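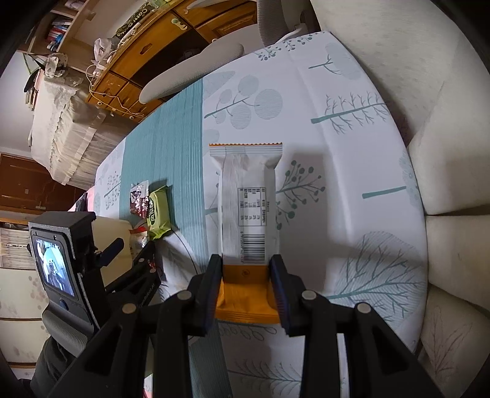
Saturday's open afternoon at the Juda workshop was given over to a snack sorter, Hutness, now in its fifth rebuild. Most of the talk was about grip. Crisp, shiny film is a misery to hold, and ridged pads pressing on both sides of a packet looked a fair answer to me. Jasitz, the previous build, mostly made crumbs.

Biscuits were served by hand, I noticed.

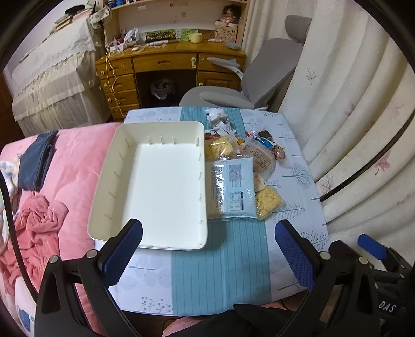 Tuulikki Tuominen thought the grip was the easy bit and asked when it would learn to put anything down. June, she was told.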